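Saltis robotics club takes on a bin full of odds and ends

It started with a shoebox of things from the bottom of people's kitchen drawers, and it has turned into the most popular student project the Saltis evening college has run in years.

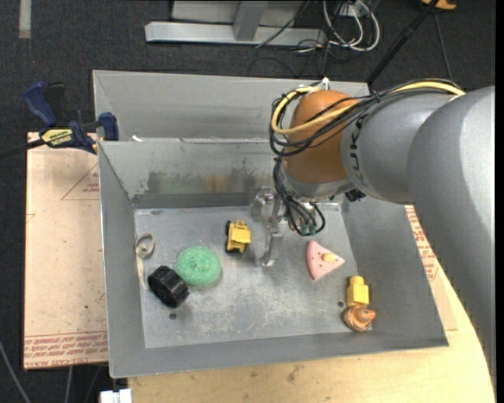 What are the students trying to do?

They want a robot arm to pick up small household objects, one after another, without being told ahead of time what each object is or which way up it has landed. A person clears out a junk drawer without a thought. For a machine, every piece is a fresh puzzle, and the club has spent most of the winter learning how many puzzles a single bin can hold.

The club meets in the old drafting room at the back of the college, and it has 15 members this term, from teenagers finishing high school to a retired bus mechanic who signed up in January after seeing a flyer at the library. Urszula Marciniak, who teaches the evening electronics course and has led the club from the start, says she never meant for it to get this big.

"I thought we would do a few weeks on grippers and then go back to soldering," she said. "Then somebody brought in a toy truck, and the next week everyone had something in their pockets they wanted to try. I have a drawer in my desk now that I can't close."

The truck is still in use, and so is a mint-green mesh scrubber that has become a kind of club mascot. Members like it for the same reason it gives them trouble. It is round and textured and has no obvious place to take hold of it, and the club's software, which they have named Parry, keeps changing its mind about where the middle is. A pink toy wedge with a curved edge on one side and a point on the other raises a different question, namely which end to go for. Building blocks are considered a treat.

"Everybody cheers for a block," Marciniak said. "You get a nice flat side and you know where you stand. The tape is the one that sends people home with a headache."

She meant a loop of pale, see-through tape or ribbon that lies near one wall of the metal bin. See-through things are hard for Parry to make out, and anything close to a side wall leaves the fingers very little room to come down. Two of the younger members have made it their own special project, and they have filled most of a notebook with sketches of how the fingers might tip and slide in from the side. The sketches are lovely, by the way, and Marciniak has pinned a few of them up by the coffee maker.

Each attempt is written down, whether it goes well or badly. The club has logged 2,000 of them so far, by hand at first and then in a spreadsheet that one of the high school students built over a long weekend. The log gives the object, where in the bin it was, and what happened, along with a column for remarks that was supposed to be kept short and has not been. ("Went for the shadow again," reads one. "So close!!" reads another.)

The members are working toward the Dollero Open, a regional meet for school and community clubs. Teams get a bin of objects they have not seen before and 54 minutes to clear as much of it as they can, with points taken off for drops and for anything that has to be straightened out by hand. The final score is out of 100. Last spring the Saltis team came home with a middling result and a great many ideas, and several members said it was the best day out they'd had all year, even with the long bus ride and the rain.

Their practice partners are a club from Predis, two towns over, who have been at this a good deal longer and have been generous with their advice. The two groups now trade objects before each joint practice, packed in a bag with the top tied shut so that no one can peek. Predis has a reputation for choosing mean ones. Saltis is planning its reply, and Marciniak would say only that it involves several kinds of sponge.

Families sometimes ask her whether the project leads anywhere, and she is happy to talk about that for as long as they care to listen. Sorting returned goods and separating recycling both depend on the same skill, she tells them, and so does packing a mixed order in a warehouse. Two former members have gone on to study automation, and one of them still comes back on practice nights to help the newcomers with their wiring. But she also thinks a good evening with friends and a stubborn problem is reason enough - and there are plenty of members who have no plans to change careers and simply like to be there.

The club is looking for small objects that people no longer need. They should be clean, unbreakable, and no bigger than a fist, and odd shapes are especially welcome. Please leave out anything sharp, and anything with a battery still in it. A collection box stands inside the main entrance of the college, next to the front desk, and will stay there until the end of term.

New members can join at any point, and no experience with robots or programming is needed. Practice starts at 6:30 p.m. and visitors are welcome to come by for the first hour. Questions about joining can be left for Urszula Marciniak at the front desk.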